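4.2 Phone use before sleep

Participants in the Conneely sample kept a paper diary for 63 nights. Each evening they wrote down when they went to bed, when they turned off the light, and what they did in between. The diary had one line per activity, and most people filled in two or three lines. Missing evenings were left blank and were not estimated later.

Reading on paper was the most common activity among people over sixty. Among younger adults it was the phone. The median gap between going to bed and turning off the light was 22 minutes on nights without a phone entry and 41 minutes on nights with one. The gap was widest in February, when several participants also reported going to bed earlier because of the cold.

We did not find the same pattern for time to fall asleep. Once the light was off, people who had used a phone fell asleep as quickly, by their own account, as people who had not. This differs from the earlier Skolturov survey, which asked 2,000 adults a single question about a usual night. A question of that kind may pick up a general feeling of sleeping badly. Diary entries are closer to the night itself, though they still depend on a tired person guessing at the clock the next morning.

Where the phone was kept mattered more than we expected. Of the 440 people who finished the diary, those who left the phone in another room reported fewer wakings. Those who kept it within reach of the bed (Figure 3) often wrote that they had checked the time after waking and then stayed awake. We treat this as a link only, as poor sleepers may also be more likely to want a phone nearby.

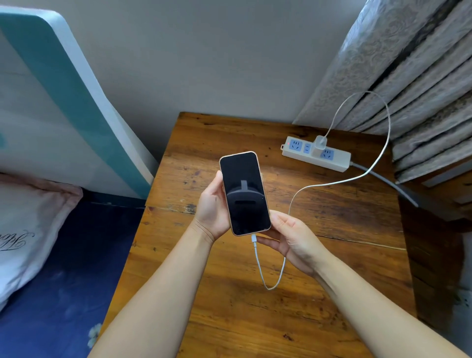
Zoltán Kun and Mariann Magyar
Figure 3. A phone held over a wooden bedside table, screen off.

Alarm use complicates the comparison. More than 300 participants used the phone as their only alarm, and for them moving it to another room was not a simple choice. We ran the analysis again with this group left out. The difference in wakings became smaller but kept the same direction. Results for weekend nights are given separately in Section 4.3.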